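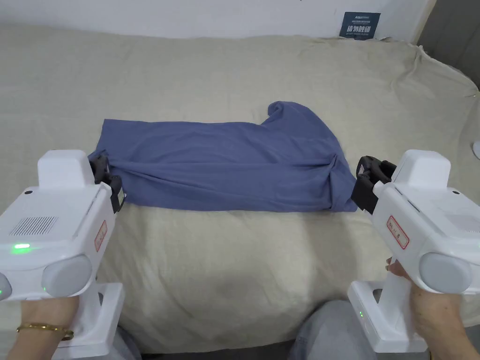 Laundry > Folding > T-shirts

Washing | Drying | Folding | Closets | Ask Morena

I fold on the bed. I know some people have a proper folding table, and I had one too for a while, but it ended up holding mail and a broken fan, so back to the bed I went! It's big, it's soft, and if I leave a pile there I have to deal with it before I can go to sleep.

Okay, T-shirts. I do mine lengthwise first, into one long strip, and that strip is where most people go wrong (me included, for years). The bottom hem end is easy. It's the shoulder end that wants to bunch up, because you've got a sleeve and a seam and the neckband all piled in the same spot. If you see a little hump sticking up there, stop and fix it now. Once you've folded over it you'll have a lump in the middle of your stack and every shirt on top will slide off.

What I do is hold the strip at both ends and give it a gentle pull, just enough to straighten the long edges. Then lay it back down, reach in for the sleeve and flip it flat toward the middle. Smooth from the hem up to the collar with the side of your hand. Don't fuss over the soft diagonal creases, they mostly relax in the drawer, and cotton is going to be cotton.

After that it's quick. Fold the strip in half, hem up to just short of the collar, then in half again or in thirds depending on how deep your drawer is. Mine are the shallow Vindum ones so I go with thirds and stand them on edge. 6 shirts across and the row holds itself up.

A few more things while I'm at it:

Pull the sheet fairly smooth before you start. It doesn't need to be perfect (mine never is) but a big ridge underneath makes you think the shirt is crooked when it isn't.

Fold them soon after they come out of the dryer. If they've sat in the basket overnight, a quick shake by the shoulders helps a lot.

Eino Heinonen wrote in to say he rolls his strips up from the hem for travel. I tried it for our week in Ledbridge this July and it worked great for thin tees, less great for the thick ones, which came undone in the suitcase.

Sweaters are a whole other story and I still haven't found a way I like. If you have one, send it over!

Morena Bellini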